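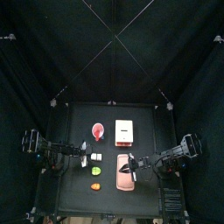
## Hi, I'm Leokadia

I'm Leokadia Wasilewska, and I run Skarnero, a small hemp and herbal shop in Filby. You can call me Leo, everybody at the counter does. I share the place with my business partner Mounir Erraji, who buys our plant material and argues with me over every label (he usually wins the arguments over commas, and I usually win the ones over color).

I came to this from a bad knee and a drawer full of creams. I'd worked 11 years in a garden center, mostly in seeds and bulbs, and I spent a lot of my lunch breaks reading the backs of hemp balms that told me next to nothing. How much CBD was in the jar? What else was in there? Was it an extract of the whole plant or a single compound stirred into beeswax? I'd write to the companies and get a coupon back! So I started making notes, and the notes turned into a blog, and the blog is how I met Mounir, who wrote in to tell me I'd mixed up hemp seed oil and CBD oil in a post. I had. They come from different parts of the plant, and hemp seed oil has little or no CBD in it. That post is still up, with his correction at the top.

## What we sell

We keep the shelf short. Right now it's 20 products, and I've used every one of them at home except the dog shampoo, which went to my sister's spaniel.

- Hemp balms and salves, plain or with lavender
- CBD oils, in three strengths
- Loose herbal teas: chamomile, lemon balm, peppermint, and a house blend called Fledidus
- Hemp seed oil for the kitchen (lovely on roast potatoes once they're out of the oven)
- Soap, when the soap is ready

Fledidus began as a typo on a jar lid, by the way. I liked how it sounded and we never changed it. It's mostly lemon balm with a bit of orange peel, and no hemp at all, so people who just want a nice cup of something before bed can go straight to that one.

Our balms are made in small batches at the Bezerra workshop, a few streets over from the shop, and each batch makes about 100 jars. When a scent runs out you may have to wait a couple of weeks. I know that's annoying, and I'd still like to keep it that way, as Mounir opens every sack of herbs himself and there's only so much of that one man can do.

## Labels and lab reports

Every CBD product we carry has a batch number on the bottom. Ask us for the lab report that goes with it and we'll email it over or print it for you in the shop. It lists the cannabinoids found in that batch, along with the results for heavy metals and pesticides. If you've never read one, come in and I'll go through it with you, I really do enjoy it! Bring your own bottle from somewhere else if you like.

## What we won't tell you

We're shopkeepers. I can tell you what's in a jar and how I use it, and Mounir can tell you more than you wanted to know about drying racks. Neither of us can tell you whether CBD is right for your condition, or how it might mix with the pills you already take. It can affect how some medicines work, so please talk to your doctor or pharmacist first, and if you're pregnant or nursing, do that before you even think about ordering. We don't sell CBD to anyone under 21.

## Stopping by

The shop is on the corner next to the shoe repair place, with the green door. We close for the first half of July so that Mounir can visit his mother and I can do nothing whatsoever. Online orders placed then go out when we're back.

Wholesale is open to small shops too. The minimum is 12 jars, any mix of scents, and you can write to either one of us through the contact form. Mounir answers in the mornings and I answer in the evenings, usually with a cup of tea going cold next to me.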